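Blocks back in the play corner at Grenasstead

The wooden blocks are out again from this week, after a long spell in the store cupboard. A few words on what has been done to them, and what we would like families to know.
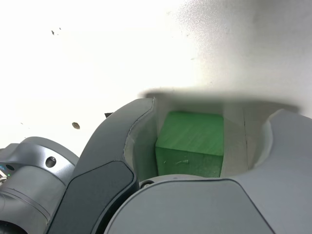

What was done over the break

The old set came to us second-hand and had seen a good deal of use before that. Seren Dafis and Andri Gruber went through both crates and took out anything split or splintered. The rest was sanded by hand along the edges and stained in plain colours. We chose stain over gloss paint so that the grain would still show, and a knock or a scratch doesn't turn into a flake. Small scratches have been left alone.

A few of the blue ones came out darker than we meant. They will stay that way.

Where they are kept

The cubes now live in the low drawers under the window, and the long pieces stand in the crate beside the bookcase. Please don't mix the two — the drawers jam if a long piece goes in sideways. Children can get to both without help.

Cleaning

Wipe with a damp cloth and dry straight away. No soaking and no spray cleaner, as the stain will lift. If a block goes home in a coat pocket, just drop it in the basket by the door next time you are in.

Cost

The sandpaper, stain and new drawer runners came to 220 francs, paid from the July fair money. That leaves enough for a second rug, which Theresia Zürcher is looking into. The present one is too small for more than two builders at once, and towers tend to end up on the bare floor, where they are noisy for the room downstairs.

Still wanted

We are short of arches and half-rounds. Any maker will do, provided the wood is solid and the sizes are close to ours. Leave them with Florian Auer in the office, or in the box marked Blocks on the landing. Offcuts are welcome too if they are dry and free of nails.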